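Project Report: Teaching Two Arms to Load a Dish Rack
Murray Campbell, Robotics Lab, Garnolbridge
February 2018

What we set out to do

Our bench (we named it Tirside, long story) has two small arms that pick up plates and stand them in a wire rack. I had hoped to write a cheerful report on how fast it goes, but the most interesting thing that happened to us was a fault, so I'm giving it most of the space!

The fault

Out of 204 tries, the right arm let its plate go early in 27. The gripper simply opened, usually while the wrist was turning over the rack. We blamed the glaze, then the finger pads, and I spent a whole happy, wasted evening cleaning plates.
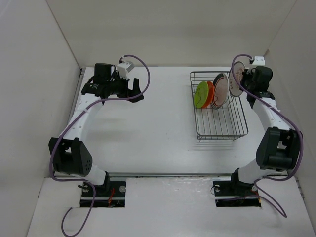 Plates, rack and both arms in the first view, and a close look past the fingers in the second.

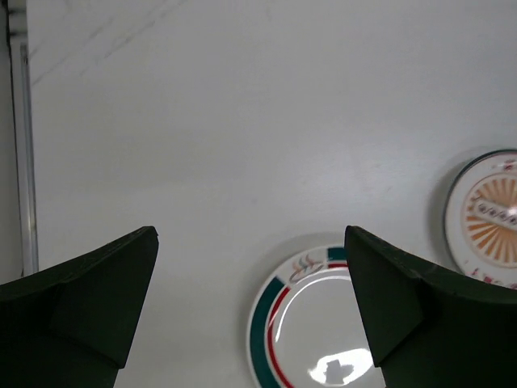 What we found

The trouble was in the cable. With the wrist turned all the way, the plug behind the gripper got tugged and the signal dropped for a moment. Our code read the silence as "open," and I'm sorry to say I wrote that line myself back in January.

Changes so far

The gripper now holds its last position if the signal goes missing, and the arm stops. We also gave the cable more slack. Six plates were chipped before all this, and I still owe the lab a new set.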